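okay I've been promising this thread since September so here goes. How I finally learned to cook dinner without wrecking the kitchen, my evening and everyone's mood. It's long, get a tea

1/ Background: I grew up in a house where dinner was at six and you did not ask questions about it. Mum cooked, Dad washed up, and I was allowed to grate cheese. So I moved out knowing how to grate cheese. Really well, mind you!

2/ For years my whole repertoire was pasta, pasta with a tin of tuna, and toast. I told people I "wasn't a food person". I am extremely a food person, I was just scared of onions burning.

3/ What changed was a night class at the Pornska community centre. Six in the evening, straight from work, everybody starving. Taught by Tiziana Benedetti, who has the loudest laugh I've ever heard and cooks with the radio on.

4/ First thing she had us do was put our recipes away. I had printed mine in colour. Into the bag it went.

5/ Then she made us stand there and listen to an onion for the better part of a Norkik album (her favourite band, I'd never heard of them, I now own two of their records). Loud sizzle, turn it down. No sizzle, turn it up. I'd had my stove on full blast my entire adult life.

6/ My onions were always black on the outside and crunchy in the middle, and I'd been blaming the onions. Sorry, onions.

7/ Second class was rice. I have strong feelings about rice now. Rinse it, lid on, LEAVE IT ALONE. My flatmate Yuen had been telling me this for ages and I only believed it once I'd paid for a course, which has been brought up at every meal since.

8/ My other problem was portions. I can't cook for one. I'd make a soup and be eating it until I hated the colour orange. So the plan now is two dinners out of every pot — one tonight, one in the freezer with a label on it.

9/ Labels matter!! I once defrosted what I was certain was bolognese and it was stewed plums. I had already boiled the spaghetti.

10/ Shopping: I used to wander the aisles at the big place after work and come home with crackers and one lime. Now I go to Biltenano, the little grocer on the corner near the tram, and buy whatever's piled up out the front. If it's zucchini, we're having zucchini. If it's zucchini again, well, we're having fritters.

11/ The fritters, since people keep asking in my messages: grate 600 grams of zucchini, salt it, leave it in a colander while you do something else, then squeeze it in a tea towel like it owes you money. Two eggs, enough flour that it holds together, feta, mint, plenty of pepper. Medium heat. Don't fiddle with them.

12/ I fiddled with them. The first batch was basically scrambled eggs with bits. Still ate it standing up at the bench.

13/ Gear. I don't own much and I don't reckon you need much. A pan that doesn't stick, a pot with a lid that fits, one decent knife and a wooden spoon you're fond of. I got rid of the garlic press and the egg slicer and have missed neither.

14/ Few pics
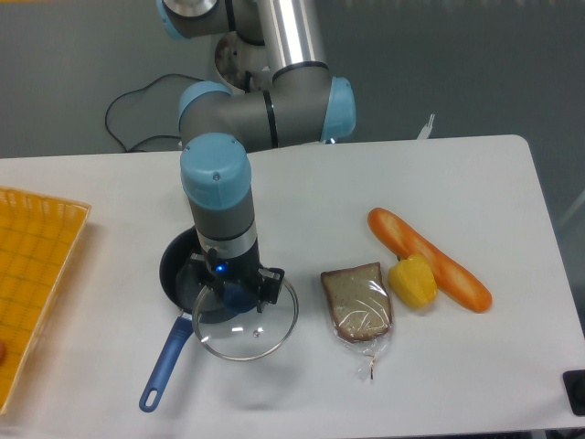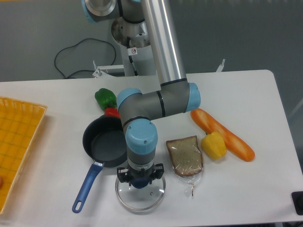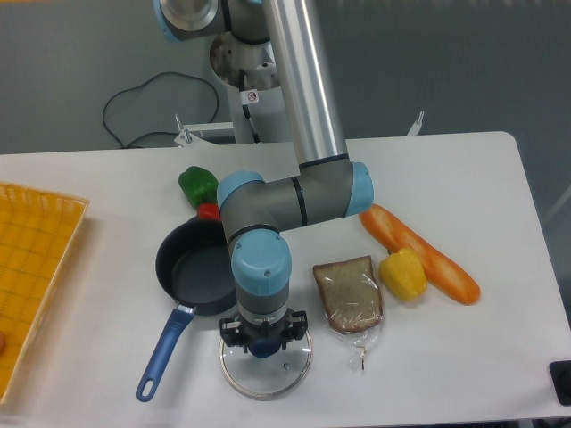
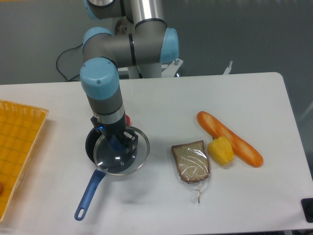
15/ ANYWAY. Washing up. Do it as you go. I know, I know, your mum said it, mine did too. But while the onions are going soft there's nothing else to do except wash the board and the knife, and then you sit down to dinner with a clean-ish kitchen behind you and it feels like being on holiday.

16/ Money, because a few of you asked. I added up what I'd spent on takeaway last year and got as far as $1142 before I shut the laptop. I wasn't finished adding. There was a Thai place that knew my voice.

17/ I still get takeaway! I'm not a monk. But it's now something I look forward to, and I no longer order it at nine at night out of pure despair with my coat still on.

18/ Things I still can't do: poached eggs, pastry of any kind, flipping anything in the air. Tiziana flips everything in the air. She flipped a whole omelette while telling us a story about her cousin's wedding and never once looked down.

19/ Favourite dinner at the moment is lentils with way too much lemon and a fried egg on top. Yuen calls it "the beige bowl" and then has seconds, every time.

20/ If you're where I was, start with one thing you like eating and make it over and over until you're a bit bored of it. Mine was a tomato sauce. I made it so often the neighbour across the hall asked if I was Italian.

21/ Next course is bread and I've already put my name down. I'm told there's a starter you have to feed, and I can barely keep basil alive, so Yuen's on backup duty.

22/ Right, I've got lentils on and I can hear them from here, that's too loud, going to turn them down. Send me your favourite freezer dinners please — soups especially, but no pumpkin, I'm still not over the pumpkin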